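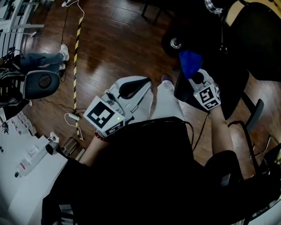 *Fig. 3 – Seated, one hand-held gripper in each hand.*

## Section 3: Setting up your first goal log

By now you should have the Gourlay open in front of you and the welcome pages filled in. If you skipped the welcome pages, I forgive you, but go back and do page 6 at least, because I'm going to lean on your answers there. I've walked a lot of people at Praltbridge through this section, usually over the phone with a kid or a dog in the background, and it takes one sitting.

### Before you start

You need the planner, a pen you like, your work calendar and your sign-in for Bronuvard (the online half of all this, where your coach reads your entries). Paper first, screen second. I've tried it the other way and I end up typing what I think my coach wants to hear!

### Steps

1. Turn to the goal log and write down everything you'd like to be different at work by the time your coaching ends. Big stuff, petty stuff, the meeting you hate. Don't tidy it up.
2. Circle the ones you can do something about yourself. "Get my manager to listen" doesn't get a circle. "Ask for ten minutes before the budget meeting" does.
3. Pick one circled item and copy it onto the top line of the log. Keep it under 31 words (the box is small on purpose, and Bronuvard stops you there too).
4. Underneath, write what you'd see on a normal workday if it were going well. I put "I leave my desk for lunch" on mine, and I'm still proud of that one.
5. Choose a check-in day and block it in your work calendar before you do anything else.
6. Sign in to Bronuvard, open **My Log** and choose **New goal**. Type in your top line the way you wrote it on paper.
7. Under **Who can see this**, choose **Coach only**. You can open it up later.
8. Select **Save and send**. A gray dot next to the goal means it's waiting for your coach, and a blue one means they've read it.

**Note:** The planner has room for a second goal on the facing page. Leave it blank for now. I know, I know – the blank page stares at you. I start my second goal once I've had two check-ins on the first.

**Note:** If you came to us through the Surkodside career evenings, you already have a sign-in. It's the email address you gave at the door. Making a new account gives you two logs, and we have to merge them by hand.

**Caution:** If your employer is paying for your sessions, **Team view** lets your sponsor read your goal along with every comment under it. Read through the whole thread before you switch it on. Switching it off again hides new comments but leaves the old ones where they were.

### Your first check-in

Rate the period since your last entry from 1 to 5, then write one line on what got in the way. One line, really! I used to fill half a page and then dread doing it, and I missed most of July that year. If you want to write more, there's lined paper starting on page 74, and your coach won't expect to see any of it.

Missed one? Draw a slash through the box and carry on with the next. Please don't go back and fill in old ratings from memory – your coach uses them to look for patterns, and guesses muddy things up.

### If something looks wrong

- **The dot stays gray for more than 3 working days.** Send your coach a message from the log page. They may have their alerts turned off.
- **Save and send is faded out.** Your top line is too long, or you haven't picked who can see it.
- **Your goal feels wrong already.** That happens a lot. Select **Revise**, keep the old wording in the history and bring both versions to your next session.

Section 4 covers getting ready for a session, including the question sheet.

*Goal log pages revised September 2018.*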